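Visit Report: Demonstration Day at the Wonero Works

Published 30 Jul 2024 by the Assisted Living Equipment Group, Maurya Housing Association

Members of the Equipment Group visited the Wonero works to examine the Ovska kitchen assistance service, which is on offer to housing providers from next March. The party consisted of Manju Jaiswal, Dinesh Sengar and Kanchan Nautiyal. They were received by Poul Mikkelsen, head of customer trials, and spent the day in the workshop and the training rooms.

The service has two parts. The first is a two-armed robot on a wheeled base, which is placed at the kitchen counter and carries out small tasks for residents with limited strength in their hands. The second is a library of recorded household tasks from which the robot is taught. Providers pay a yearly fee of 1667 pounds for each kitchen, which covers the loan of the machine, maintenance and any new tasks added to the library during the year. Installation is charged separately.

Mr Mikkelsen explained that the library is built from recordings of people doing ordinary jobs in ordinary kitchens, taken from the point of view of the person doing them. The library now holds 2000 recordings, of which 400 concern the opening, closing and storing of food packets. The Group had asked to see this section in particular, as the closing of packets was raised often in our survey of residents last winter.

Packets are a harder matter than they may seem. A jar keeps its shape when it is held, whereas a bag folds, slips and leans, and a sealing clip must be pushed along the top while the bag is kept upright. Both hands are needed, and each has a different job. Somtochukwu Ugwu, who leads the teaching team, told the Group that early versions of the robot gripped the bag too low and pushed it over. The present version holds one end of the clip steady and works from the other.
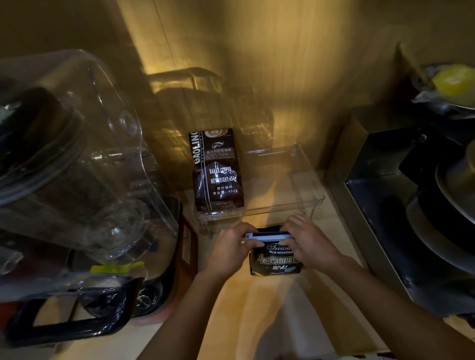 The Group then watched the robot attempt the same kind of task at a test counter. It was given six bags of different sizes and closed five of them without help. The sixth, a large bag of rice filled nearly to the top, was put down unsealed, and the robot asked by voice for assistance. Ms Nautiyal noted that the request was clear and easy to hear, although the wording was rather long. Mr Ugwu accepted the point and said that shorter messages were being prepared.

Speed remains a weakness. Each bag took well over a minute, and residents who are used to managing with one hand may find the wait tiresome. The arms were quiet in use and stopped at once when Mr Sengar placed his hand in front of them.

After lunch the party was shown the Brimidura gripper, an optional extra with softer finger pads. It handled thin paper packets better than the standard gripper, but the pads must be washed after contact with food and replaced twice a year. The Group was not given a firm price for the replacements and has asked for one in writing.

Questions were also put on privacy. Mr Mikkelsen stated that no recordings are made in residents' homes unless the resident has signed a separate agreement, and that the robot can be used in full without one. The agreement itself was made available to us, and Mrs Jaiswal has passed it to our legal officer for comment.

The Group recommends that Maurya ask for a trial in two flats with level-access kitchens, using the standard gripper only. Counter depth should be measured beforehand - the base needs more clear floor than the brochure suggests. A decision on the trial will be taken once the legal officer's comments and the price of the replacement pads have been received.

The Group thanks Mr Mikkelsen, Mr Ugwu and the staff at Wonero for their time and for the frank answers given throughout the visit.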